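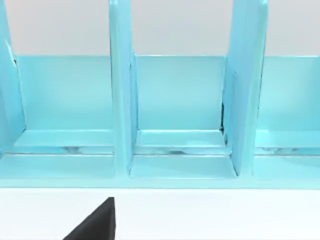
Most of last month went into getting the tool offset right on the Karley cell, and most of that work was done in the simulator before anybody touched the real arm. The cell does one job. It takes flat parts from an infeed tray and files them upright in a divided rack, and it had been clipping dividers ever since the fingers were changed in November. Marcelino Mendonça had already re-taught the place positions twice. Each time the error went away at the compartment he taught and came back at the others, so I stopped looking at positions and started looking at the tool frame. The model has the rack in light blue on a plain white surface, with one black fingertip brought up just short of the front base rail, a little left of the middle divider, and that approach pose is the one I ended up using as the reference for everything below.

Some background on the symptom. If the place positions are wrong, the error is constant in the rack frame. If the tool centre point is wrong, the error moves with wrist orientation. Our program tilts the wrist by a different amount for each compartment to keep the cable dress off the guarding, so a bad TCP looks like a different positional error in every slot. Re-teaching hides it until someone changes the tilt.

The old fingers were straight. The new ones have an angled tip, and the drawing dimensions them to the shoulder. Whoever entered the tool data read the shoulder length as the full length. The tip was therefore 4 mm further out than the controller believed, and the divider pitch doesn't leave 4 mm to play with.

The procedure, for anyone at Kistthorpe with the same fingers:

1. Back up the controller. Keep the old tool frame under its own name and don't overwrite it.

2. Mount the reference pin on the fixture plate and check that it is tight. Ours wasn't. That cost me a morning.

3. Jog the fingertip to the pin from four orientations, as different as the cabling allows. Four similar orientations will give you a small residual and a wrong answer.

4. Record the residual. I accept anything under 0.3 mm on this arm. The first attempt gave 0.9, the second 0.2 after the pin was tightened.

5. Load the new tool frame into the simulator, move to the reference pose in front of the base rail, and compare the gap against the same pose on the real cell with a feeler gauge.

6. Re-teach the rack frame with three points. Use the base rail for the first two and the back panel for the third. Do not use the tops of the dividers, which flex.

7. Delete the individual position corrections. All of them. Run from nominal.

Step 7 met some resistance. Marcelino had put a fair bit of effort into those corrections and they did work, in the sense that the cell ran most days. But they were compensating for an error that no longer existed, and leaving them in would have moved the fingers off in the opposite direction. We commented them out first, ran dry at 10 per cent speed, and removed them once the clearances checked out.

A note on the rack geometry. There is a low ledge across each compartment just in front of the back panel, with a narrow slot below it. The real rack has the same feature, but the older collision model at Dumlao left it out and treated the floor as one flat sheet. With that model the planner would happily take the tip lower at the back than it can go in practice. I rebuilt the collision geometry from the current drawing and set the retract to begin before the tip gets to the ledge. It adds a fraction of a second to the cycle, and I don't expect anybody will mind.

Contact parameters in the simulator are still a guess. The friction value came from a handbook and the rack stiffness came from nowhere in particular. I use the model for reach and clearance and nothing else. Toon Postma wants to use it for insertion force as well, and we have agreed to disagree until somebody lends us a load cell.

Results so far. I ran 1000 simulated placements with random part offset inside the tray tolerance, and had no divider contact. On the real cell we logged 798 placements before the shift ended, with one fault, and that one was a vacuum switch on the infeed side with a corroded connector. I cleaned the connector and ordered a replacement, which will be fitted when it arrives.

Maintenance going forward is modest. The tool frame gets checked against the pin whenever the fingers come off, whatever the reason, and the residual gets written on the sheet inside the cabinet door. Finger screws are torqued to the value on the drawing and paint-marked. If the feeler gauge check at the reference pose is out by more than 0.5 mm, stop and find out why before you touch any positions.

The Wunden cell has the same gripper body with the old straight fingers. It is due for the new set at the next shutdown and I would like the tool data corrected before they go on. I've sent Toon the revised drawing, now dimensioned to the tip, with the shoulder dimension kept in brackets as reference only.

Still on the list is the cable dress. If it were rerouted over the top of the forearm we could drop the wrist tilt altogether and run every compartment at one orientation. That needs a longer harness and two brackets, and I have drawn the brackets.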